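Library > Site and Planting Design > Part Two > Chapter 6

Chapter 6
Reading the Ground: Grading, Drainage and Soil Before Planting

Before the plants, the ground. Most student projects go straight to the plant list. Understandable -- plants are the fun part. But a planting plan sitting on a badly graded site is a plan for dead shrubs, and the firm that drew it gets the phone call.

This chapter covers the work between the survey and the first planting drawing. Slope. Where water goes. What the soil is, and what the builders did to it. Chapter 7 picks up with retaining walls and steps, so leave walls alone for now, even when a slope seems to be begging for one.

You'll need a scale, a calculator, a soft pencil and the Homa base map from the back pocket. If your copy is used and the map is gone, trace the small version in Appendix B. It's a bit cramped but works.

What you should be able to do by the end

Read a contour plan and say which way water runs at any point on it. Work out a slope as a percent and as a ratio. Draw a swale with the contours bending the right way. Tell a compacted soil from a plain heavy one using a spade and a jar. Write a short grading note that a contractor can follow without calling you.

Terms used in this chapter

Contour. A line joining points of the same height. Existing contours are dashed, proposed ones solid. Keep to that, everybody else does.

Spot elevation. One height at one point. Used at door sills, drain rims, tops and bottoms of walls, corners of paving.

Swale. A shallow, wide channel with planted or grassed sides. Not a ditch. You should be able to mow it.

Subgrade. The surface left after rough grading, before topsoil goes back on.

Finish grade. The surface people walk on. Subgrade plus topsoil plus mulch, and the mulch gets forgotten constantly.

Invert. The inside bottom of a pipe. Water level in a drain is set by the invert, so that's the number to check.

Infiltration. Water soaking in. Measured as depth over time.

6.1 A site with a problem

The running case for Part Two is the Vandenberghe property, a warehouse and office lot on a long gentle slope. The owner wanted the front redone: new trees along the road, a sitting area for staff by the side door, less lawn. Simple job on paper. The designer was Mieke Vermeulen, then working alone, and she has let us use her notes more or less as written.

First visit, June, dry for weeks. Her notes say: "Grass thin along the building. Moss on north path. Low corner by loading bay looks fine, firm underfoot." She measured, sketched, went home and drew beds across the whole front, including the low corner, which got a block of lavender.

Second visit after a night of rain. The low corner was a pond. Water came off the roof through two downspouts, crossed the path (hence the moss), ran along the foot of the wall and sat. The lavender would have lasted one winter, if that.

Her comment in the margin: "Should of gone in the rain first." We've left it in. Go in the rain first.

Three things she had missed, all of them visible on the dry day if you know what to look for. The moss. A faint line of silt on the concrete. And the spot heights on the survey itself, which showed the corner lower than the storm drain rim that was supposed to empty it. Water doesn't climb. The drain had never worked and no one had checked the numbers.
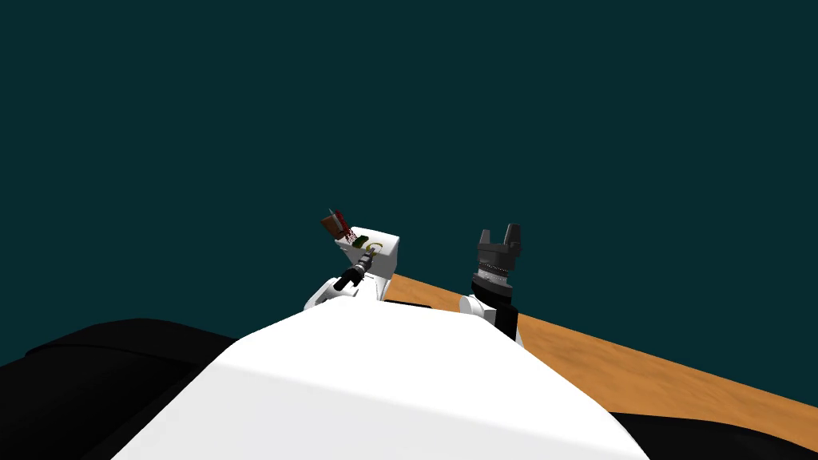

Fig. 6.1. Computer-rendered scene: two robot arms and a white torso.

6.2 Slope, quickly

Slope is rise over run. Rise is the vertical change, run is the horizontal distance -- measured flat, on the plan, not along the ground. Multiply by a hundred for percent.

Say a bed drops 2 feet across a run of 50. Two divided by fifty, times a hundred, gives a 4 percent slope. Comfortable for lawn. Water moves off it without cutting channels. People don't notice they're walking uphill.

Ratios go the other way around, run first. A 4:1 slope is four feet out for every foot up or down. That's 25 percent, steep, and close to the limit for an ordinary mower. Students mix up 4 percent and 4:1 every year. One is a lawn, the other is a bank. Write the unit every time.

Flat is a slope too, and a bad one. Lawn that is dead level will have puddles, as no contractor can hold a surface perfectly even and the soil settles afterward. Give it a fall. Paving can be flatter than lawn but needs a fall as well, always away from the building. Planting beds can be flatter again if the soil drains, and that "if" is what section 6.4 is for.

Do the next bit on the Homa map before reading on. Pick any spot in the upper field. Put your pencil there. Move it downhill, crossing each contour at a right angle. That's the path of a drop of water. Carry on to the edge of the sheet. Now do it from the house. The two lines meet by the gate, and the gate is where the mud is.

6.3 Contours that bend

Contours point uphill when they cross a swale and downhill when they cross a ridge. Learn it cold. If the V points to the higher numbers, it's a valley and it carries water.

To draw a swale: mark the high end and the low end. Set a spot elevation at each. Work out where the whole-foot contours cross the center line, tick them, then bend each existing contour up to its tick and back down to meet its old self on the far side. Smooth curves. The contour has to rejoin -- it can't just stop, and it can't fork.

Common slips. Proposed contours running off the property and changing the neighbor's land. Contours crossing each other. A swale that gets to a tree and goes straight through the root zone. For that last one, treat everything under the canopy as a no-go and go around, even if it makes the swale longer and the slope gentler. Cutting a few inches of soil off the roots can kill a mature oak, and it may take years to show. Piling soil on top does the same.

Vermeulen's fix at Vandenberghe was one swale. It starts below the side door, picks up both downspouts and carries the water to a planted basin in the low corner. So the low corner stays wet, on purpose now. Lavender moved up the slope, near the road, where it's dry and hot and it does fine. The basin got rush, sedge, swamp milkweed and a pair of river birch. An overflow leads to the road drain in case of a very heavy storm.

The drain that never worked was capped. Resetting it was priced and would've meant breaking up the loading bay.

6.4 Soil after the builders

Soil on a built site isn't the soil in the county survey. It's been stripped, stacked, driven on and put back, maybe in the wrong order. Expect subsoil on top, brick and wire underneath, and a hard pan at the depth where the trucks ran.

Spade test. Dig a hole one spade deep. If you have to jump on the spade, note it. Look at the side of the hole. Roots going down, good. Roots turning sideways at a clear line, compaction. Gray or mottled color and a sour smell mean standing water for part of the year, whatever the surface looks like that day.

Jar test. Fill a straight-sided jar a third full of soil, top up with water, shake hard, leave it. Sand drops in a minute or so, silt in a few hours, clay takes a day or longer. Mark the layers on the glass. Rough, but good enough to choose between two plant lists.

Hole test. Dig a foot down, fill with water, let it drain, fill again and time the second fill. The second one counts. If there's still water standing the next morning, don't plan on dry-loving plants there without changing the grade or the soil.

On the Brirkomik housing plots the hole test was done in 17 places. Results were all over, good drainage and none at all within a few steps of each other. The slow holes lined up on the plan. They followed the old haul road, taken out before the survey was drawn. So the answer there wasn't sand or compost, it was ripping the hard layer along that strip and then putting topsoil back.

Don't add sand to clay. A little sand in a lot of clay sets up hard, and the quantity needed to really change a clay is more than any client will pay for. Compost, worked in while the soil is moist but not sticky. Then keep off it.

6.5 Cut, fill and money

Soil moved on site is cheap. Soil trucked in or out isn't. Try to balance cut against fill, and remember that loose soil takes up more room than it did in the ground, then shrinks again once compacted.

Studex, a small garden contractor we asked, told us a grading change made after the machines have left adds up to $3,000 on a modest front yard, mostly for bringing the digger back. So get the grading plan signed before planting is priced. Keep the topsoil pile low, covered, and out of the way of the trucks.

Put these on every grading sheet: datum used, existing contours dashed, proposed solid, spot elevations at doors and drains, topsoil depth, who strips and who spreads. Mulch depth as well -- see above.

Before you go on

Trace the low corner from the Vandenberghe plan in Appendix B and draw your own swale, different route from Vermeulen's. Work out its slope at both ends. Then dig the three test holes somewhere you have permission to dig, and bring your jar to class with the layers marked. Lids on tight please.

Section 6.6 starts with the full worked example and wants a sharp pencil and a clean sheet.

Related chapters
Chapter 5: Surveys and Base Maps
Chapter 7: Walls, Steps and Ramps
Chapter 8: Plants for Wet and Dry Ground
Chapter 11: Working With Contractors
Appendix B: Case Study Plans

Contact the editors | Copyright and permissions | Back to top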